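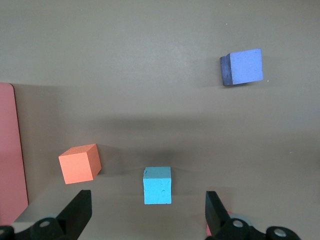 What is changing at the Tendbridge depot?
Lelance is moving its parcel sorting there from Fledudow in February.

The Tendbridge building has 1491 square metres of floor space and two loading bays. Tikkanen will supply the shelving and the weighing equipment. Lelance expects to handle 599 parcels an hour once both bays are open.

Collection times for business customers stay the same. Accounts sending more than 200 parcels a month will receive new labels by post. Old labels remain valid until stocks run out.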